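rurkine-tidy: wrist-view planner for clearing tableware

We use cookies to remember your preferences and measure traffic. By continuing to browse you accept our cookie policy. Accept | Manage settings

Status: usable, with the reservations listed further down. Please read those before you quote any number from this file.

What this is

rurkine-tidy is the perception and planning layer we run on top of the Rurkine arm driver. It takes images from a small camera at the wrist, proposes a next object to pick, and hands a grasp pose and a drop target to the controller. The task is clearing a tray of used dishes: plates and cups go to the rack, food and wrappers go to a bin. The repository holds the planner, the label tools and the Medberg split of the data, 1,074 episodes as of 26 Oct 2019.

It does not contain the low-level controller. If you came looking for force control, the Rurkine driver has its own repository and its own problems.

Why another one

The Furkia baseline already does a version of this and does it faster. We started from it. What bothered us was the scoring: an episode counted as a success if the cup ended up in the rack, whatever was still in the cup. A planner that racks a cup full of scraps has learned to move cups. We didn't think that deserved the word "clearing," and rescoring the same runs by our rule took a good deal of the shine off them. Our own planner looks worse under that rule too.

Order of operations

The planner builds a small graph of what is resting on what, then picks from the top. A wrapper on a plate has to leave before the plate does. Food inside a cup is treated as a separate object with the cup as its parent, and the cup can't be assigned to the rack until that child node is gone or marked unreachable. 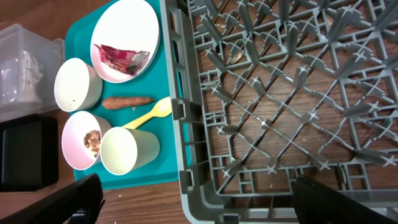
The graph is only as good as the contact guesses feeding it. Two cups pressed together come back as one object often enough that we added a split check, and the split check is wrong often enough that it has an off switch (split_cups: false). A spoon with its handle tucked behind a cup is the other regular offender. The detector finds the bowl, fits a short spoon, and the grasp lands too near the end. We tried completing the handle from a shape prior. It helped on the spoons we had trained on and did nothing I would defend on the others.

Whole vegetables get labeled "food" and sent to the bin. Someone will object that a whole carrot isn't trash, and they'd have a point, but the label set has no class for "still good" and I don't believe a wrist camera can tell.

Running it

Install from the requirements file, then:

 python -m tidy.plan --config configs/medberg.yaml --dry-run

Leave --dry-run on until you have looked at the overlay. The planner will happily return a rack slot that sits behind the rim if your extrinsics are off, and the controller will happily go there. Calibration needs 16 poses. Fewer will run without complaint and give you a transform you shouldn't trust.

Main settings:

max_latency_ms: 300 by default. Past that the plan is thrown out and requested again.
rack_model: grid or slots. Use grid for racks with open ribs. The tabletop shows through them, and the slots model reads the gaps as free surface.
finger_mask: on. Masks the gripper fingers out of the image. Turn it off and they get detected as black containers.
allow_unreachable: off. Turning it on raises the success rate and lowers my opinion of the success rate.

Labels

Masks were drawn by hand on every tenth image and carried forward by a tracker. The Wibisono tracker drifts on clear plastic, so bins with transparent walls have loose outlines. We corrected the worst of them. Support relations were labeled once, by one person per episode, with a second pass on only 38 episodes. Agreement on that pass was fine for plates and poor for anything inside a cup. I would not train a contents classifier on this and then report it to a decimal place.

Known problems

- Crumbs are unlabeled. A crumb caught in the rack is invisible to the score.
- "Empty" means no visible contents from the wrist at the last look. A few dark specks in a cup pass as empty.
- Lighting varies little across the Medberg split, so we make no claim about other rooms.
- The planner doesn't know a rack is full until a placement fails.
- Replanning after a dropped item works in simulation. On the arm, almost half the retries go for the spot where the item used to be.

Reporting issues

Send the config, the overlay and the commit hash. Reports with only a success rate will be closed, including ours. Pull requests for the rack model are welcome. Pull requests that swap the detector for a bigger one need results under the contents rule, with the split check both on and off.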